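Sunday, October 29, 2023
By the Learning Spaces desk

Self-access language centers keep two sets of records: who came in, and what they borrowed. The center at Stitcombe College has begun keeping a third. Since May, learners have filled in a one-page log after each session, stating the skill practiced, the material used and the next step planned.

The log replaces a stamp card. Under the card system, a learner collected 17 stamps per term and received course credit. Attendance was high, but the cards held no information on what was studied. Advisors met learners with little to work from, and most of a 38-minute appointment went to reconstructing the previous weeks.

The new form was adapted from one used at Plunau, a smaller center with a single advisor. Stitcombe shortened it and dropped the self-rating scale. Entries may be written in any language. Advisors read them before an appointment and mark one line for discussion — usually the planned next step.
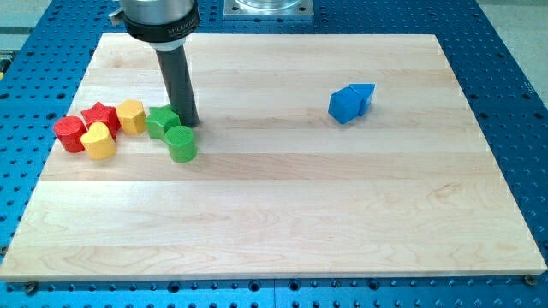 Bilgin, who advises on the evening shift, was less convinced at first, and objected that a log written for an advisor soon becomes a log written to please one. The form now carries a section that learners can fold over and keep private.

Results so far are limited to one group. Of 69 learners who started in May, 50 were still submitting logs at the end of term. Speaking practice was the skill most often planned and the one most often postponed. In response, the center moved its conversation tables from the afternoon to the lunch hour and removed the sign-up sheet.

A paper form has costs. Sheets are misfiled, and handwriting slows the reading. The center tested Tivine, an online portfolio tool, with one class but returned to paper when entries shrank to a few words. A second test is planned with a fixed prompt for each field. Until then, blank logs are kept at the front desk, next to the graded readers.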